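Home | Products | Worktops and Surfaces | Panel Systems | Support | Contact

Gollero Modular Table Surface, Light Gray Matte

Last updated: October 19, 2022 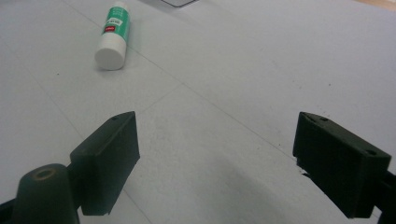
Can the surface be cut to size on site?

Panels may be trimmed on the two plain edges only. The two profiled edges carry the joint and must be left as supplied.

Overview

The Gollero surface is a panel system for work tables in packing rooms, sorting areas, teaching labs and repair shops. Square panels are laid on a flat base and joined edge to edge. The base may be an existing table, a Kragh frame or any rigid deck that meets the flatness limit given under Base Requirements. The system is sold as a surface only. Frames, legs and casters are ordered separately.

A damaged panel can be taken out and replaced from the nearest open edge without stripping the whole table. Panels from different production runs are interchangeable in size. Slight differences in shade can occur between runs, so order spares with the original delivery where an even color matters.

Panel Data

Nominal panel size: 600 mm x 600 mm
Finish: matte, one side
Color: light gray
Edges: two profiled, two plain
Underside: sanded, unsealed
Supplied in: boxes of four

The underside is not a working face. Panels installed upside down will not join correctly and will stain.

Load

The maximum evenly spread load is 125 kg per panel on a fully supported base. Point loads from vises, presses and machine feet must be carried through to the frame with a spreader plate or a through-bolt. The surface is not rated for impact work. For hammering or staking, place a separate steel or hardwood block on top.

Where the base is an open frame, the load figure applies only if every joint line sits over a rail. Unsupported joints will open under load and the profile may crack.

Base Requirements

The base must be dry, clean and flat to within 1 mm under a straightedge laid in any direction. Remove old adhesive and screw heads. High spots should be sanded down. Low spots may be filled with a hard-setting filler. Do not use cork, foam or rubber sheet as a leveling layer.

Bring the boxes into the room and open them the day before installation. Keep the panels flat during this time. Panels leaned against a wall may take on a bow that does not come out.

Installation

1. Mark a center line on the base in both directions.
2. Dry-lay the first row and check that the end panels will be at least half width. Shift the row if they are not.
3. Cut end panels with a fine-tooth blade, finished side up on a table saw and finished side down with a hand-held circular saw.
4. Seat each profiled edge by hand pressure. If a panel will not close, lift it and check for chips in the groove.
5. Fix the outer row with Gresard edge clips. Clips go in from the underside, four per panel side.
6. Fit the edge trim last.

Joint lines remain visible as fine seams after installation. They can be left open in dry areas. Where liquids are handled, run a bead of clear joint sealer along each seam before the panel is closed, then wipe off the excess with a damp cloth. Sealed panels can still be removed, but the sealer must first be cut with a thin blade.

Cleaning

Wipe with warm water and a mild dish soap. Dry with a soft cloth. Ink and marker can usually be lifted with rubbing alcohol if treated the same day. Do not use scouring powder, steel wool, floor wax or any cleaner that contains bleach. Abrasives polish the matte finish and leave shiny patches that cannot be removed.

Dried glue should be softened with a warm, damp cloth and pushed off with a plastic scraper.

Heat

The finish is rated to 80 °C. Hot plates, heat guns and soldering irons need a stand or a heat mat. Heat damage shows first as yellowing and then as a raised ring. Neither can be repaired, and the panel must be replaced.

Compatibility

Kragh fixed frames: fits without adapters.
Kragh height-adjustable frames: fits with the cross rail kit.
Girisley benches, current pattern: fits without adapters.
Girisley benches, older pattern with raised front lip: the lip must be removed or the front row trimmed.
Gresard edge clips: required on all installations.
Gresard corner caps: optional.

The older Girisley pattern can be identified by the round bolt heads on the front rail. The current pattern uses recessed bolts.

Ordering

Measure the base in both directions and divide each figure by the panel size. Round up to the next whole panel each way, multiply the two numbers, and then round up to full boxes. Offcuts from one end of a row can be used at the other end only if the remaining edge is profiled on the correct side.

GS-L4 Panels, light gray, box of four
GS-T1 Edge trim, straight, with end stops
GS-C16 Gresard edge clips, bag of sixteen
GS-S1 Joint sealer, clear, single tube
GS-K2 Cross rail kit for Kragh adjustable frames

The dark gray panel, GS-D4, was withdrawn in August. Remaining stock is held for replacement orders only, and the original order number is needed.

Storage

Store unopened boxes flat, no more than six high, off the floor and out of direct sun. Opened boxes should be retaped. Joint sealer must be kept from freezing and should be thrown out if the tube has hardened at the neck.

Filed under: Table Surfaces / Modular / Light Duty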